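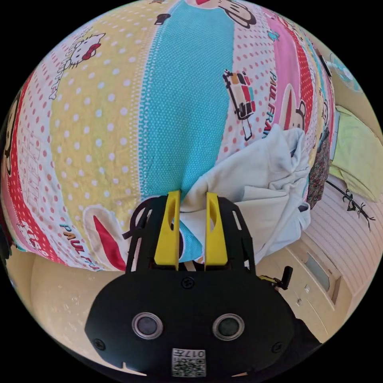
Gonmont asked whether the finger check has to be repeated after lunch if the gripper has only been sitting on its stand. Yes, it does, and the sheet now says so.

Gripper checklist, unit 017
Flastura cloth-folding work, February

1. Body screws seated, none proud of the plate. OK.
2. Both lenses clean, no lint on the silver rings. OK after wiping. Use the dry cloth only.
3. Label readable. OK.
4. Yellow fingers straight, no cracks at the ends of the slots. Left finger has a faint mark. Watch it – replace at 310 hours.
5. Trigger returns freely. Slow at 7 a.m., fine by noon. No grease added.
6. Side rails clear of thread. Failed, cleaned, passed.

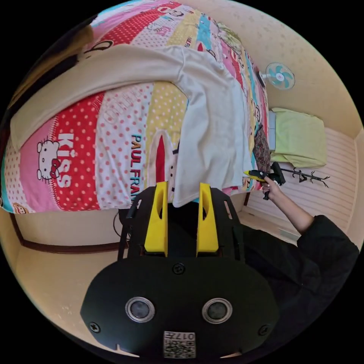 Finger travel is checked fully open first, then closed on cloth. Spares are in the Erdem box, 12 left. For the open check, keep the fingers off the fabric and look for an even gap. A long white cloth across a patterned bedspread does well for the closed check, with its creases giving the fingers something to pinch.

7. Cable not under strain at the housing. OK.
8. Second unit checked on its own sheet. Not done yet, goes to Kemthorpe with page 17.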